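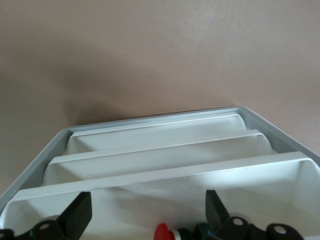 芸能人の化粧品なんて名前を貸しているだけで、本人は中身を一度も触っていないんだろう、という読者の声が、前回の予告を載せたあとに編集部へ届いた。取材の最初に、そのまま本人に読んで聞かせた。

「そう思われるのは普通だと思います。最初の仕事は、ほとんどその通りでしたから」

彼女はそう答えて、続きがあればそれも読んでほしいと言った。続きはなかった。

四年前まで、彼女は女性ボーカルグループの一員だった。グループの活動が止まる少し前に、化粧品会社Claniaと組んで口紅を出している。契約が終わったあとは芸能の仕事を大きく減らし、いまは自分の練り香水とリップバームの会社、Skelwoodを経営している。今回は経営者としての話だけをするという条件で、名前を出さずに話を聞いた。グループの名前も書かない。調べればわかることだが、記事から探しに行く人を増やしたくないというのが本人の希望だった。

Claniaとの契約は、当時の所属事務所Thibodeauが持ってきた話だった。彼女が知ったときには、口紅を出すことも、出す季節も決まっていた。

「会議室に呼ばれて行ったら、もうケースの見本がありました。金色のと銀色ので、どちらがいいですかと聞かれて、銀色と答えました。あとで記事になったとき、『ケースの素材から本人がこだわり抜いた』と書いてあって、あ、あれのことかと」

色については、もう少し関わったという。Claniaの担当者が持ってきた候補から選び、赤みが強すぎると言った色が次の打ち合わせで少し落ち着いた色に変わっていた。色の名前も考えたが、採用されなかった。英語の綴りが長く、底のシールに入らないという理由だった。

「それは納得しました。底のシールの大きさなんて考えたことがなかったので。いま自分で作っていて、同じことで悩んでいます」

口紅は売れた。発売日にはイベントがあり、彼女は店頭で並んだ人に一本ずつ手渡した。売れた本数は知らされたが、自分の取り分がどう計算されているのかは、そのときよくわかっていなかったと話す。

「契約書はもらっていました。読んではいました。読んだけれど、自分に関係のある紙だという感じがしなかったんです。事務所と会社のあいだの紙で、私はそこに出てくる人、みたいな」

契約では、彼女の名前と顔写真を使う権利がClaniaにあり、対価は事務所に一括で支払われることになっていた。売れた数に応じた支払いはなかった。事務所からは月々の給料に上乗せする形で受け取ったという。金額は答えてもらえなかった。

この点について不満はあるかと聞くと、彼女は少し間を置いた。

「契約の通りに払われたので、不満と言うのは違うと思います。知らなかったのは私なので。ただ、売れたときに、周りの人から『すごい儲かったでしょう』と言われるのは困りました。説明するのも変だし、否定すると嫌味に聞こえるし。親戚にも言われました」

契約が終わるとき、更新の話は出た。色を増やしてアイシャドウも作るという提案だった。彼女は断っている。グループの活動休止と時期が重なったため、体調や人間関係が原因だという記事がいくつも出た。

「体調は悪くなかったです。歌のほうの予定がなくなって、化粧品のほうだけ残るのが落ち着かなかった。歌っている人が出した口紅だから買ってもらえたわけで、歌わなくなって口紅だけ出している人は、自分でもよくわからないなと思って」

それでも結局、また化粧品に近いところへ戻ってきた。

きっかけは引っ越しだった。活動休止のあと、彼女はSkesamleyに部屋を借りた。海沿いの小さな町で、知り合いはいなかった。選んだ理由を聞くと、家賃と、部屋に西日が入らないこと、と答えた。駅前に蜂蜜や蜜蝋を扱う店があり、そこで蜜蝋の塊を買ったのが最初だという。

「ろうそくを作るつもりで買いました。芯を買うのを忘れていて、次に店に行くまで何日かあって、そのあいだに、油と混ぜると軟膏みたいになるというのを本で読んだんです。それで小さい鍋で溶かして、空き瓶に入れました。最初のは硬すぎて、指で取れませんでした」

硬さの調整には長くかかった。油を増やすと夏に緩み、蜜蝋を増やすと冬に割れる。彼女はノートに配合と気温を書き、置き場所を変えた瓶を比べた。ノートは見せてもらえたが、配合の欄には付箋が貼ってあった。字は小さく、ところどころに買い物のメモが混じっている。

人に売ろうと考えたのは、しばらく後のことだ。唇に塗るものや肌につけるものを売るには、許可を持った製造元が要る。自宅の鍋で作ったものを売ることはできない。彼女は製造を引き受けてくれる工場を探し、自分で電話をかけた。

「電話では本名で、会社名もまだない状態でかけていたので、だいたい断られました。数が少なすぎると言われるんです。最低の数が決まっていて、こちらが考えていた数とは桁が違う。芸能の仕事をしていた者です、と言えば話を聞いてくれるところはあったかもしれません。一度だけ言いました。そうしたら担当の方の声がすごく明るくなって、それで、次からは言うのをやめました」

言ったその工場とは契約しなかったのか。

「しませんでした。パッケージに顔を入れましょうという話になったので」

最終的に引き受けたのは、隣町の家族経営の工場だった。もともと手荒れ用の軟膏を作っていたところで、機械が小さく、少ない数でも回せた。初回に作ったのは練り香水が約1000個。リップバームは試作の段階で香りがうまく残らず、発売を遅らせた。

会社の名前をSkelwoodにしたのもこの頃だ。由来を聞いたが、たいした話がないと言う。登記の書類を出す日までに決める必要があり、候補を紙に書いて、読み間違えられにくいものを残した。かつての色の名前の件があったので、容器の底のシールに入る長さかどうかも確かめたそうだ。

「ロゴも最初は自分で書きました。線が細すぎて印刷でかすれたので、いまのはデザインの人に直してもらったものです」

発売のとき、彼女は自分が作ったことを隠さなかったが、宣伝もしなかった。会社のページの下のほうに代表者の名前を載せただけだった。グループ時代のファンがそれを見つけ、話が広がった。6月の受注では、用意した数を超えて1567個の注文が入った。

「嬉しいより先に、足りない、でした。注文を止める設定にしていなかったんです。数が来たら勝手に止まるものだと思っていました。朝起きて見たら超えていて、急いで止めて、工場に電話して」

足りない分は追加で作ることになり、注文した人には発送が遅れると一人ずつメールを送った。文面は同じだが、送信は手作業だった。まとめて送る仕組みを使うと迷惑メールに入ると聞いたためで、いまは別の仕組みを使っている。取り消しを申し出た人もいた。返金の手数料が誰の負担になるのかを、彼女はそのとき初めて調べた。

「事務所にいたときは、こういうことは全部、知らないところで終わっていたんですよね。口紅のときも、きっとどこかで誰かが数を間違えたり、謝ったりしていたはずで。私は手渡す日に行って、帰っただけだったので」

事務所との関係は悪くないという。Thibodeauとは、昔の映像や写真の使用について年に何度かやりとりがある。グループ時代の写真をSkelwoodの宣伝に使わないかと言われたこともあったが、断った。Claniaの当時の担当者からは、練り香水の発売後に注文が入っていた。

「備考欄に何も書いてなくて、住所と名前で気づきました。普通に送りました。お礼のメールも、皆さんと同じものです。特別に何か書くと、向こうも困るかなと思って」

芸能人や元芸能人の手がける化粧品は、ここ数年でずいぶん増えた。歌手も俳優も動画の配信者も、自分の名前のついた商品を持っている。売り場の棚を見て、どう思うかを聞いた。

「見ます。必ず手に取ります。裏の、製造販売元のところを見ますね。同じ会社の名前がよく出てくるので、ああ、ここかと。電話したことのある工場だったりもします」

本人がどこまで関わっているかは、見てわかるものだろうか。

「わからないです。わかるという人もいますけど、私はわからない。自分の口紅だって、外から見たらわからなかったと思いますし。それに、あまり関わっていないから悪いものかというと、そうでもないんですよ。Claniaの口紅はよくできていました。専門の人たちが作っているので。いまも使っています。残りが少なくて、もう売っていないので、大事なときだけ」

冒頭の声に戻ると、彼女は名前を貸す仕事そのものを否定していない。自分がそれで知られ、いまの商売もその上にあるとわかっている、と何度か口にした。

「Skelwoodを買ってくれる人の半分以上は、昔の私を知っている人だと思います。数えたことはないですけど、メールの書き方でなんとなく。それを『中身で選ばれたい』みたいに言うと、その人たちに失礼ですよね。理由は何でもよくて、買って、使って、合わなかったら次は買わない。それでいいです」

二度目の注文をする人がどれくらいいるかは、気にして見ているという。練り香水は減るのが遅く、毎日使っても一つがなかなかなくならない。次の注文が来るまでの間が長い商品で、経営としては厳しい。工場からは、容器を小さくしてはどうかと言われている。

「小さくすると、指が入らないんです。私の指で試してぎりぎりで、爪を伸ばしている人は無理だと思います。だからいまは大きさはそのままで、減りの早いリップバームのほうを早く出したい。そっちは使いきってもらえるので」

そのリップバームは、ようやく発売のめどが立った。香りは三種類で、どれも柑橘系の強いものは避けた。唇につけるものなので、食事のときに味の邪魔をしないようにしたという。試作品を使わせてもらった。塗った直後は薄く草のような匂いがして、お茶を飲むころには消えていた。そう伝えると、もう少し残ってほしいと言う人と、もう消えていいと言う人がいて、決着がついていないのだと言う。

「最後は私が決めるんですけど、決めると、もう片方の人のメールが来るんですよね。前は色を選んでも、選ばなかったほうの話を聞くことはなかったので、そこは違いますね」

会社は彼女を入れて三人で動いている。一人は発送と在庫、もう一人は経理を見ていて、どちらも芸能の仕事とは関わりがない。採用のときに代表の経歴を説明したところ、一人はグループの名前を知らなかった。いまも曲を聴いたことがないそうで、聴かなくていいと言ってあるという。

給料は出ているのかと聞いた。

「二人には出ています。私は、去年は出せない月がありました。今年は出ています。口紅のときの記事で、資産がいくらとか書かれたことがあるんですけど、あの数字がどこから来たのか、いまだに知りません。税理士さんにも聞かれました、これは何ですかって」

資産の推定額を並べた記事は、今でも検索すると出てくる。訂正を求めたことはないという。正しい数字を出さなければ訂正にならず、正しい数字を出す気はないからだ。

歌についても聞いた。経営の話だけという条件だったが、本人のほうから少し触れた。

「やめたとは言っていないんです。聞かれればそう答えます。ただ、予定はありません。工場の行き帰りに車で歌うくらいで、それは前からそうなので」

地方の百貨店から、催事に出ないかという誘いが来ている。本人が売り場に立つことが条件になっているため、返事を保留している。立てば人は来るが、来た人が商品を見る時間は短くなる。口紅の発売イベントでは、列を進めるために一人にかけられる時間が決まっていて、試し塗りの台はほとんど使われなかった。

「やるなら、私がいる日といない日を分けてもらって、いない日のほうを長くしたい。先方には変わった条件だと言われました。まだ話している途中です」

海外からの問い合わせもある。こちらは断っている。国ごとに成分の表示の決まりが異なり、三人では手が回らない。転売されたものが海外の通販に出ているのは把握していて、見つけるたびに会社のページに注意を載せているが、効果はよくわからないとのことだった。

取材の終わりごろ、彼女の電話が鳴った。工場からで、容器の蓋の入荷が遅れるという連絡だった。彼女は予定表を開き、リップバームの受注開始日を書き直した。新しい日付は、決まり次第Skelwoodのページに載せるという。

「ここは書いていただいて大丈夫です。遅れます。蓋が来ないので」

聞き手・構成：編集部
2021年8月7日掲載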